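Merlow Back to Work project - progress report to the Kollár Fund, spring quarter

Sent in a bit of a rush, sorry, the Korkholm office closes at five and I want this with you before then. Proper accounts sheet follows separately.

Where we are

51 people signed up since the start of the grant. Target for the whole year was 60 so we're well ahead on numbers. Less far ahead on the things that come after signing up, more on that below.

Of the 51, 13 are now in paid work. Six of those full time, the rest part time or on zero hours. I've kept those separate in the table because last time you asked. Two of the part-timers want more hours and are still coming to the drop-in, so they show as "in work" and "active" both. Not a mistake.

CV sessions

Running twice a week in Merlow, once in Korkholm. Merlow is full most weeks. Korkholm is patchy. The bus timetable changed in March and the morning one now gets in twenty minutes after we start, so we've moved the start to half past ten. Attendance up a bit since then, too early to say more.

What people mostly need is not a new CV from scratch. They've got one, it's eight years old, it's on a phone or a dead laptop, and it lists every job in the same three words. We sit down and get them talking about what they did all day, and write that down. One woman had "warehouse" on hers and had been doing the stock ordering for the entire site. Interview the week after.

Cover letters are harder. A lot of people have been copying them off websites and employers can tell. We've cut our own template down to half a page, and we don't hand it out until the second session, otherwise it gets sent off as is with the gaps still in.

Practice interviews

Good. Best part of the quarter probably. Two local employers came in and did them with us, a care provider and a builder's merchant, and both were blunt in a useful way. Feedback forms mostly positive, one person found it too much and left halfway, we rang the next day and they've rebooked for a one to one instead.

Things that keep coming up:
Gaps. People apologise for them before they've been asked.
"Tell me about yourself" - answers either one line or ten minutes.
No questions ready for the end.
Phone interviews. More employers doing these first, and people take the call on the bus or in a shop because they weren't told what time. We now do a short phone practice as well, one of us rings from the next room.

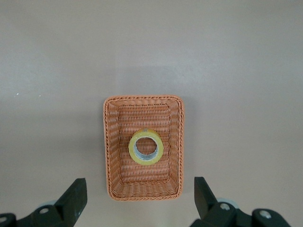 Video interviews are the other one. The recorded sort, where you talk to a screen and get ninety seconds per answer. Hated by all. We've set up the small room for people who haven't got anywhere quiet at home, bookable by the hour, and it's been used most days. Would like a better microphone, see spend.

Jorner

You'll remember we moved to Jorner for case notes at the start of the grant. Mixed. Booking side works well and the text reminders have cut down no-shows. Reporting side is a pain, it counts anyone who changes their address as a new person, so the figure in the last report was too high and I've corrected it here. The 51 above is the right one, checked by hand against the paper sign-up sheets. Jorner support say a fix is coming. No date given.

Spend

4,000 was set aside for travel and interview clothes. Slightly under where we should be by now. Clothes money is going fine, people ask for it, shoes more than anything. Travel money is underused and I think that's our fault, the form is two pages and wants reciepts up front. Someone with no money can't buy the ticket first. I'd like your OK to give out day tickets directly. No change to the total, just how it's handed over.

Also asking to move a small amount from printing to equipment for the microphone and a second headset. Can do it within the ten per cent rule I think but would rather you said yes.

What hasn't gone well

Over-fifties group. Planned for February, started late, low turnout. People didn't like the name, said it put them off before they got through the door. Relaunching as a general "changing jobs" group at the same time slot, and we'll see who comes.

Follow up at 13 weeks. We're meant to ring everyone who starts work. We've reached most but not all, and numbers change. Have started asking for a second contact at sign-up.

Apprenticeship visits - not done. Both colleges asked to put it off til after exams. Still on the list.

Next quarter

Practice interviews monthly, third employer hopefully. Day tickets if you agree. Short session on pay and contracts, what a probation period means, when to ask about money, as several people accepted jobs without knowing the hourly rate. New group up and running. College visits.

Need from you: yes or no on travel tickets, yes or no on the equipment move, and the date of the next review meeting as I haven't got it written down. Mornings are best this end, any time before eleven except when Korkholm is on.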